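Kudside Ribbed Collection Cup, Clear
Laboratory and Teaching Supplies > Bench Containers > Open Cups

Item number: KS-932
Sold in: cartons of 13
Availability: in stock at the Plekasmont warehouse

Overview

The Kudside Ribbed Collection Cup is an open container for the short-term holding of small, dry bench items. It is intended for sample rooms, teaching laboratories, dispensaries and repair counters where capped tubes, labels, clips and similar pieces must be kept together while work is in progress. The cup has a wide mouth and a narrow base. Contents placed in it settle toward the center, where they may be seen through the wall without lifting or tipping the container.

The cup is supplied in clear plastic with a light blue-teal tint. The tint is slight and does not prevent the user from reading a printed label held against the inside wall. Customers who require an untinted cup should refer to the Grimshaw plain series, which is listed separately and is made without ribs.

Design

The inner wall carries closely spaced ribs that run from the base to the rim. They stiffen the wall, so that the cup keeps its shape when gripped near the top, and they give small parts a broken surface to rest against. A tube laid on a smooth sloping wall tends to roll; a tube laid against the ribs generally stays where it was put. The ribs draw closer together as the cup narrows and end in a ring of points around the flat base.

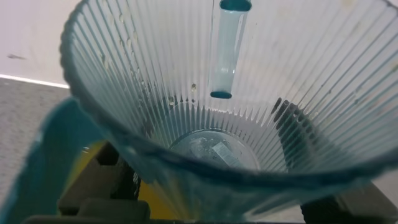
The base is round and flat. Small flat pieces, such as tags and cover slips, will lie on it or lean against the lower wall, and may be taken out with blunt tweezers. Sharp-ended tools should not be used on the base, which will mark if scraped. Light surface marks do not affect the use of the cup.

The rim is rounded and has no pouring lip. The cup is not intended for measuring or for dispensing liquids, and no volume scale is printed on it. Users who need graduated ware are directed to the Bastura range of measuring cups.

Suitable contents

The cup may be used for capped plastic tubes, empty or filled, provided that the caps are fully seated. Slim tubes may be stood upright against the wall or lowered in by the upper cap. It is also suitable for loose caps, stoppers, plastic clips, swabs in sealed wrappers, paper labels and small hardware.

The cup should not be used for open liquids, solvents, heated items or anything taken directly from a freezer. It is not supplied sterile and must not be used where a sterile container is required. It has not been assessed for contact with food.

Use at the bench

Set the cup on a level surface before loading. Because the mouth is wider than the base, the cup is less steady when heavy items are leaned against one side of the rim – place the heaviest pieces first and toward the center. Filled tubes should be added one at a time.

Cups may be nested when empty. Stacks should be kept low enough to be lifted in one hand, and should be separated by turning the upper cup gently. Pulling straight up on a tight stack may split the rim. Where several cups are in use at one station, we advise marking each on the outside wall with a removable label. Adhesive labels placed on the inside do not hold well over the ribs.

Cleaning and care

Wash by hand in warm water with a mild detergent. A soft bottle brush, worked from the base toward the rim, will clear dust from between the ribs. Rinse well and leave to drain upside down on a rack. Do not use scouring pads, bleach or alcohol wipes, which will cloud the plastic over time. The cup is not suitable for autoclaves or for machine dishwashers with a heated drying cycle.

Cups should be inspected before each use. Any cup with a crack in the rim or base should be withdrawn.

Ordering information

Cartons are packed with paper between each cup. Partial cartons are not supplied, with the exception of evaluation samples, which are limited to 2 cups per institution and are sent without charge. Requests for samples must be made on institutional letterhead or from an institutional e-mail address.

Orders of more than 2,000 cups are produced to schedule and should be placed in writing. The next scheduled production period is July. Smaller orders are normally filled from stock.

Tubes, caps and other contents are not included with the cup and must be ordered under their own item numbers.

Returns

Unopened cartons may be returned within the period stated on the delivery note. Opened cartons are accepted only where the goods are damaged or were supplied in error. Please report damage in transit before discarding the outer box, as the carrier may ask to inspect it.

Contacts

Product questions: Leonie Halliday, Technical Services
Orders and delivery: Amr Abdel Hamid, Customer Accounts
Samples for schools and colleges: Aroha Bolger, Education Supply

Related items

Grimshaw Plain Cup, untinted
Bastura Measuring Cup, graduated
Kudside Bench Tray, shallow
Kudside Removable Labels, roll

Page last revised 11 May 2019. Specifications may be changed without notice. Customers with standing orders will be informed in writing of any change to material, color or carton quantity.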